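Most of the toys sold in Britain are never worn out. They are outgrown, put in a cupboard, moved to a loft and then thrown away, often in better condition than the sofa they were played with on. I think every town should lend toys in the way it lends books, from the same building and on the same card.

The idea is an old one and it isn't complicated. A family comes in, picks a few things, takes them home for some weeks and brings them back. Toy libraries have existed in this country for decades, mostly in church halls and children's centres, and mostly run on very little. They open when somebody can spare the time and close when the hall puts up the rent. What I am arguing for is making them an ordinary public service, with paid hours and a place on the council's list of things it does.

Helodbridge, where I live, has had one since April. It is in the back room of the library on Plusance Road, where the large-print shelves used to be before they went nearer the door. It opens 4 afternoons a week. A household can borrow for 33 days at a time, an odd number that came out of the library's computer system and has stuck. By the start of this month there were 679 items on the catalogue.

I was not in favour at first. I wrote in these pages that a council which could not keep its swimming pool open had no business lending out jigsaws. I still think the pool should be open. But I had the cost wrong. The room was already heated and lit, the library staff were already there, and nearly all the stock was given. The money went on shelving, storage boxes, cleaning materials and a few hours of extra staff time each week. Set against what the council pays to collect and dispose of large plastic items, it is a small sum.

The usual objection is hygiene. Parents worry about what other people's children have had in their mouths. It is a fair worry and it has a dull answer, which is washing. Hospitals, nurseries and childminders have dealt with shared toys for as long as they have existed. Soft toys are harder to clean, and Helodbridge doesn't lend them. Hard plastic and painted wood can be wiped down on return, and they are.

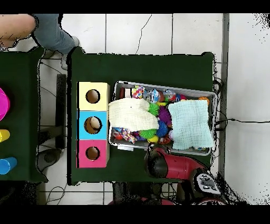 *A painted wooden box and a tray of toys.*

The second objection is missing pieces. Anyone who has bought a game from a charity shop knows the feeling of reaching the bottom of the box and finding one die and no rules. I expected this to sink the scheme. What the library did was put a contents card in each box and stop charging for losses below a certain value. Fines would have frightened off the families who had most to gain. If a set can't be used any more, it is withdrawn and the good parts are kept as spares.

The third objection comes from people who say children should have things of their own. I agree with them. A child should have a bear, or a truck, or whatever it is that has to come on every car journey. No one is proposing to borrow that. But a child doesn't need to own every shape sorter and marble run he will use between the ages of one and five. Some of these things are loved for a fortnight and ignored afterwards. A fortnight is a sensible length of time to have them in the house, particularly if the house is a two-bedroom flat.

Space matters as much as money here. The new homes on the Hutard estate are well built and warm, but there is hardly a cupboard in them. Families there are paying a great deal per square foot to store things they don't use. The same is true in most places where homes have gone up recently.

I would add that the toys worth borrowing are often the ones people can't justify buying. A good wooden set can cost as much as a week's food. Cheap ones break, and a family on a tight budget ends up buying the cheap one twice.

The council will decide on next year's library budget this autumn. The toy room is down as a pilot, and pilots are easy to cut, as they are in nobody's permanent figures. The proposal is to let it run for 11 months and then review it. I would rather see it made permanent now, with the hours moved so that working parents can get there. At the moment it shuts at five, and that rules out a large share of the people it is meant for. A Saturday morning would do more good than another shelf of stock.

*Selvanayagam, Helodbridge, 19th June*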